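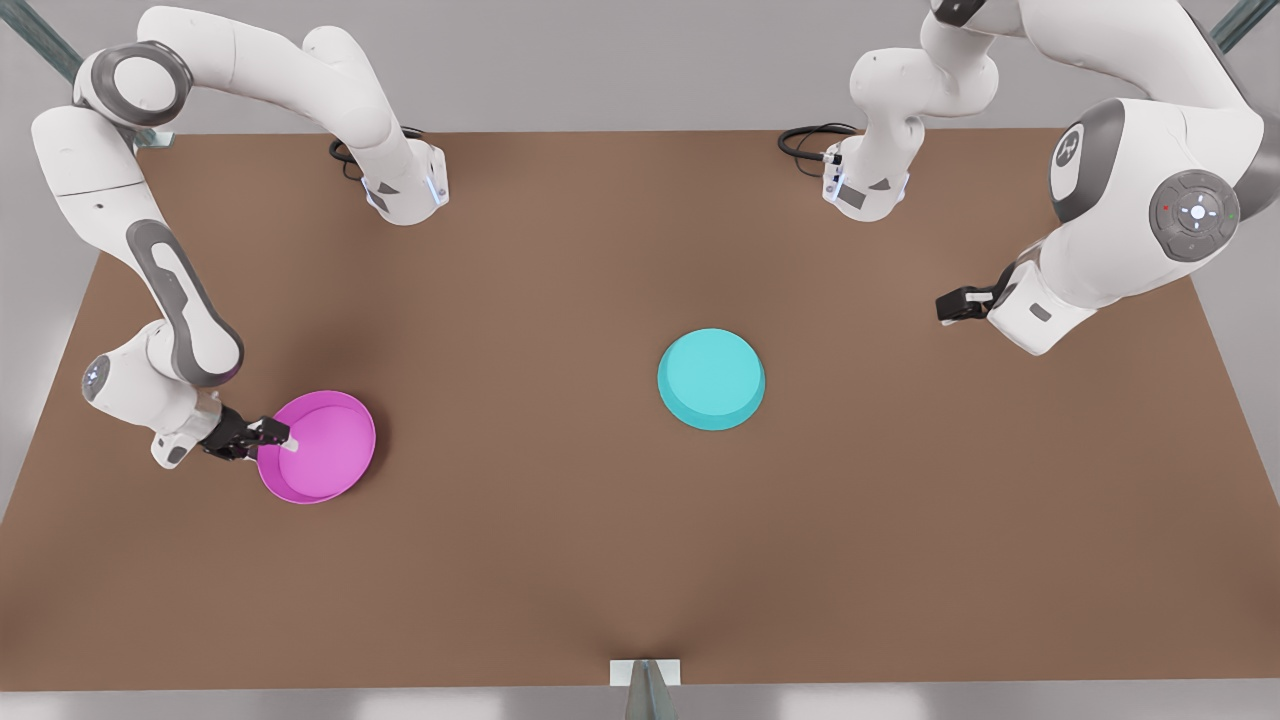

I've been doing the pre-run check on the bowl-stacking cell for a while now, and this is the version I want everybody at Plistside to use from January on. It's for the simulated cell first and the real bench second, same list for both, so you get in the habit before there's any hardware to bump. The question we keep getting asked is whether two arms can put away somebody's dishes yet, and my answer changes depending on which line of this checklist I'm on! Take the pink bowl: the right gripper has it by the near rim, and the left one is hanging open over by the cyan bowl with nothing in it. A kid would have both bowls in the cupboard by now. But a kid also doesn't need a keep-out zone, so let's get on with it.

Mark each line OK, FIX or N/A. Initials at the bottom, please, readable ones (Mattes, I mean you).

## Before power or before you hit play

- [x] **Both bases tight.** OK. Put a hand on each one and try to rock it. In sim, check that the base joints are fixed and not just resting there.
- [x] **Clamp on the near edge of the table.** OK. I like to give it a quarter turn anyway.
- [ ] **Cables clear of the sweep.** FIX. I never love a coiled cable lying on the tabletop behind a base. The model doesn't simulate a snag and the real bench very much does. Revathi wants cable clips, I want cable clips, somebody please order cable clips.
- [x] **Tabletop empty except for the job.** OK. Two bowls, that's it. No mugs, no phones, no "I'll just set this here for a second."
- [x] **Emergency stop reachable from where you're standing.** OK on the real bench. N/A in sim, but know which key pauses it!

## Grippers

- [x] **Fingertip pads seated and not peeling.** OK. Look at them from the side, since from above they all look fine.
- [x] **Open and close 3 times, each side.** OK on the right. The left was a hair slow on the second close, so I ran it again and it behaved. Keeping an eye on it.
- [ ] **Grip force set for the item.** FIX. Still set for the McIntyre parts bins, and that's way too much squeeze for a thin rim. Wing-yan has the lower setting saved, ask her for it before you run anything you'd be sad to break.

## Motion

- [x] **Speed capped for the first pass.** OK. Slow once, then normal.
- [x] **Arms can't reach each other in the handoff area.** OK, with a grumble. When both of them go for the middle of the table the planner makes one wait, and it waits a long time. I went and got coffee during one of these. It's safe, it's just not how anyone clears a table.
- [x] **Wrist doesn't hit the table on a low rim grab.** OK. Shallow bowls are the worst for this. You have to come down pretty far to get a finger inside, and there isn't much room left under the wrist.
- [ ] **Recovery if a bowl slips.** FIX. Right now the arm carries on as if it's still holding something and very carefully places nothing on top of the other bowl. Funny the first time.

## Numbers for the log

We're at 3,554 simulated tries and 156 on the real bench at Clekside. I stopped the real one early on 6 of those, and most were me being jumpy. Please write down every stop, even the silly ones. Francine goes through the log each Wednesday and she'd much rather read "got nervous" than a blank.

## So, can it do chores?

Kind of! Moving one bowl at a time on a clear table with nobody leaning over it, sure, I'd leave that going while I sat across the room. A real sink with forks and a wet sponge in it, no, I wouldn't sign that off and I don't know when I would. Shop-floor sorting is closer, mostly due to the bins always being in the same spot. Angharad thinks I'm too gloomy about kitchens, and she's welcome to bring in her own dishes and prove it.

**Result:** OK to run in sim. Hold on the real bench until the three FIX lines are closed.

**Still open:** cable clips, grip setting, slip recovery. The left gripper gets another look before the next run.

Initials: ______ Second person: ______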